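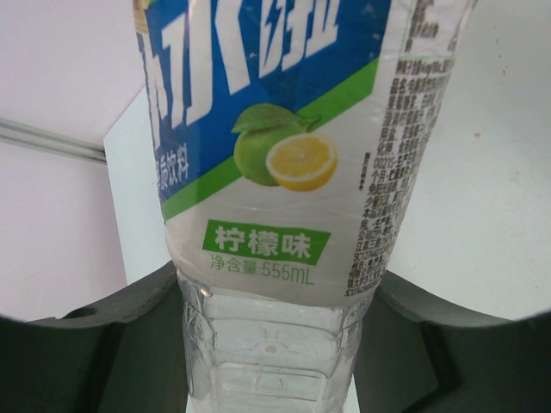 How often should I send my newsletter? We get this one more than any other at Cavura, and our answer is usually every other week, though if you've only got enough to say once a month, then once a month is lovely too! Whatever you pick, put the main thing where people will see it first. Think of a drink label with big white characters on a broad blue band: you notice that long before any small print, and your subject line has the same job to do.

Do I need a big list before I start?
Goodness, no. Satish Acharya, who teaches our May workshop, began with 17 readers (a few of them cousins), and he had 583 by the time he moved over to Stinico.

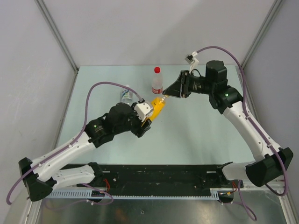

He still writes back to everyone who replies to him, and we'd encourage you to do the same for as long as you can manage it.

Can I add people who gave me a business card?
Please ask them first. A short, friendly note with a sign-up link is plenty.

What does it cost?
Your first 500 subscribers are free. After that it's $5 a month, and you can cancel from your account page whenever you like.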